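Ekov Deep Pocket Fitted Sheet, Queen
Item 2287
Home / Bedroom / Sheets / Fitted

Colours: Rose pink, Oat, Slate grey, White (sold out till September)

In stock at Drastdale. Colour may look a bit different on your screen.

The one we keep re-ordering. Soft, a bit heavier than the old Rashidi sheet, elastic all the way round and not just at the corners. Fits the thick pillow-top mattresses that the cheap ones ping off at 3 am.

Details
Cotton and polyester blend
Pocket takes mattresses up to 40 cm, topper included
Elastic on all four sides
Foot end marked with a little tag inside the hem
Fitted sheet only. Flat sheet and pillowcases sold seperately, see Hondura range

Washing
Cold or warm, gentle cycle. Wash before first use, new ones shed lint for a wash or 2. Dark colours on their own. No bleach, no softener, it goes shiny. Line dry if you can, dryer on low is fine. Take it out while it's a touch damp and put it straight on the bed, saves ironing.

Does it wrinkle? Yes. It's a cotton blend, not a hotel. Pull it tight at the foot end first, then the head, most of it drops out overnight. If you want dead flat get the Hondura sateen, item 1327, dearer but it sits smoother.

Sizing
Queen is the one on this page. King is item 972, same fabric, same colours. No king single at the moment, we've asked. Measure the mattress with the topper on, people forget the topper and then send it back. If you're between sizes go up.

Crumbs and spills
We get asked this a lot. Shake it outside, don't brush, brushing works them into the weave. Chocolate, scrape off with a spoon, cold water, bit of dish soap from the back. Hot water sets it. Grease the same but leave the soap on ten minutes.
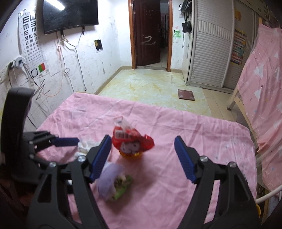
Pilling is the other one. Comes from rough pyjamas and overfull washes mostly. Half load, inside out, zips done up on anything else in there. Ours at home still feels good after two winters.

Returns
30 days, unwashed, in the bag it came in. Faulty elastic we swap any time in the first year, bring the docket or the order email. Can't take back washed sheets for colour, sorry, order a swatch first, they're free.

Delivery
Orders in by noon go out same day from the Drastdale store. Pickup at the side door, ring the bell, give it a minute.

Questions about this item go to Wafula Nyanda in bedding, use the contact form and put the item number in the subject line. Replys usually by the next afternoon.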